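Minutes – packing trial review, Huvcombe site

Month: August, 3:15 start
Present: Lenka Krajčí (chair), Santino Acuña (minutes), two from dispatch, one from Castellanos by phone until the line dropped

**1. Last minutes**

Accepted, with one fix. The Skunness order was short by 15 boxes, not 5. Dispatch had said 15 at the time. Lenka asked that the corrected line go to Castellanos as well. Santino to send.

**2. Small-box packing, proposed layout**

Dispatch presented the layout they want to adopt: a white surface over the table, one open bin or tray on it, product placed in by hand from one side. They say it will cut mix-ups on small cartons. Lenka asked what that was based on. Dispatch said the first batch "went well." No tally was kept for that batch, so the minutes record only that it was said.

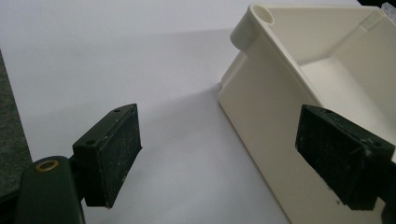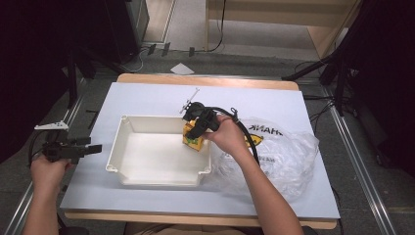 Discussion then went to whether a pale surface helps at all. Dispatch's case is that a stray carton is easier to spot. Lenka accepted that for the yellow box with the green label, which stands out well enough against the white board, but said most of the Baler line is sold in white or cream cartons and those would do the opposite. She also pointed to the clear bag lying crumpled on the right side of the board, next to the tray, and asked where bags are meant to go under the new layout. The written procedure doesn't mention bags. Dispatch said people would put them "off to the side." Lenka said that was the arrangement we have now.

Santino raised tray color. A white tray on a white board gives you an edge to look for and little else. Dispatch thought a darker tray could be found in stores but had not looked. Castellanos (still on the line at this point) said they would not pay for new trays out of the trial money.

Agreed: the layout is not adopted yet. It may run on one table only. Dispatch to write down where bags, labels and rejects go before the next run.

**3. Order size for the trial**

Dispatch asked to run up to 500 cartons. Lenka thought that was a lot of product to put through a method with no error count behind it. Santino suggested using job 3614, already booked and mostly small boxes. Dispatch objected that 3614 is an easy job and would flatter the result – Lenka agreed, and said the same could be said of the first batch. After some back and forth, 3614 was approved with a tally sheet, to be filled in at the table and not afterward from memory.

**4. Carpet in the packing room**

Raised again by dispatch. Small items dropped on gray carpet are hard to find, and the table legs leave dents. Lenka does not see a case for new flooring on the strength of dents. No action. Dispatch asked that their disagreement be noted.

**5. Actions**

- Santino: corrected Skunness figure to Castellanos
- Dispatch: written procedure covering bags, labels and rejects
- Dispatch: check stores for a darker tray
- Lenka: tally sheet for 3614

**6. Other business**

The tape guns are still missing. Dispatch believes the Baler team has them. The Baler team was asked last time and said no.

Closed at 4:05. Next meeting when the tally for 3614 is in.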